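Small parts bins on a mat, or straight on the table?
Workshop Setup > Benches and Storage
17 replies, page 1

khaquan_bench
Joined in June
I sort loose hardware at home, mostly gears, switches and capacitors out of old equipment. Up to now everything went in a shallow blue plastic bin sitting right on the table top. The bin slides every time I reach into it, and anything I drop bounces off onto the floor. I'm thinking of getting a padded mat to go under the whole work area. Is it worth the money or is a shop towel good enough?

Table is white laminate, 4 feet long.

Kha Quan

palomino_parts
Towel is fine for a week. Then it's full of wire clippings and you can't get them out. Get the mat.

drawerful
I disagree. I used a towel for years and shook it out over the trash every night. A padded mat is soft, so the bin tips a little if you lean on the rim. A hard rubber mat is better, the thin kind.

Lua_Ha
I went with padded and have not had tipping trouble. It depends on the bin. A tall narrow one will rock. A wide shallow one with ribbed sides stays flat enough. My mat is blue-gray with small dots all over it, and the bin goes on the mat near the middle. Whatever I'm not working on goes off the mat, along the back or to the right side.

One thing I would do differently is the color. Black parts show up well on it, but I've lost blue wire ends on it more than once.
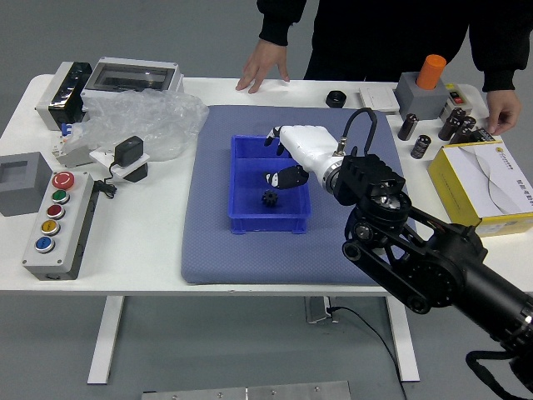

Should the parts waiting to be sorted stay in the bin or go out on the table?

Keep them on the table to one side, and put only what you are handling in the bin.

That's how I do it, anyway. The bin has walls, so a gear that gets dropped in there stays in there. If the bin is already full of other stuff you spend your time digging.

-- Lụa Hà

drawerful
Capacitors loose on a table will roll. The round can type, I mean. I had a batch go off the back edge and behind a radiator.

Lua_Ha
They roll if they are lying on their side, sure. Put them in a lid or a jar cap if your table isn't level. Mine is level.

miltov_mike
Jumping in on the bin. For tiny gears I don't like a deep container at all, you can't get your fingers flat under the part. Shallow and open is right. I line mine with a piece of felt so the part doesn't sit flush on the plastic. It makes small flat pieces easier to pick up.

drawerful
Felt sheds. You will get fuzz in the teeth of every gear you own.

miltov_mike
Hasn't happened with mine. I vacuum it.

khaquan_bench
Thanks, this helps. Lụa, do you glue the mat down or does it stay put by itself?

Lua_Ha
Stays put by its own weight. I wipe the table with a damp cloth before I lay it down, and let it dry. Grit under the mat is what makes it creep.

palomino_parts
Measure before you order. I bought one that hung over the front edge and it curled within a month. I ended up trimming it with a utility knife and a steel ruler. Leave a strip of bare table at the back for switches and blocks and other things that need to stand up straight.

grarnar_fan
If you get to the point where you have a lot of this stuff, skip the single bin and get a cabinet. I have 261 drawers and every one has a label. The bin is only for the part of the day when I'm sorting. I had 900 mixed pieces in a coffee can before that and never used any of them.

drawerful
261 drawers is a lot of labels.

grarnar_fan
Took me most of a winter.

khaquan_bench
I'm at 107 parts total so a cabinet can wait. Going with the padded mat and keeping the bin I have. I'll try the felt on one half of the bin and leave the other half bare.

miltov_mike
Cut the felt a little oversize and press it into the corners. No glue needed.

drawerful
Still say thin rubber. Post again when the bin tips over.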